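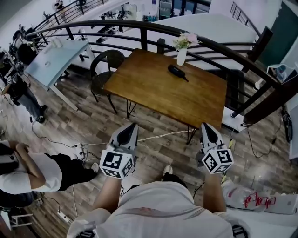 # Olley Terrace

Olley Terrace is a row of brick townhouses in Flindley, and I've been keeping this page going because I rented number 7 for years and still can't shut up about it!

## History

Murray Waaka drew up the plans, and Elfriede Haslinger bought the first house (the corner one, with the bay window). The row has 81 homes now.

## Layout

Most units have two bedrooms upstairs and an open kitchen and dining room below – mine was 662 square feet, so you learn to love a small table. The end units got the bigger yards, lucky things.

## Sales

Lorraine Whitelaw listed the last one I know of in February. It went to Ashton McPhee.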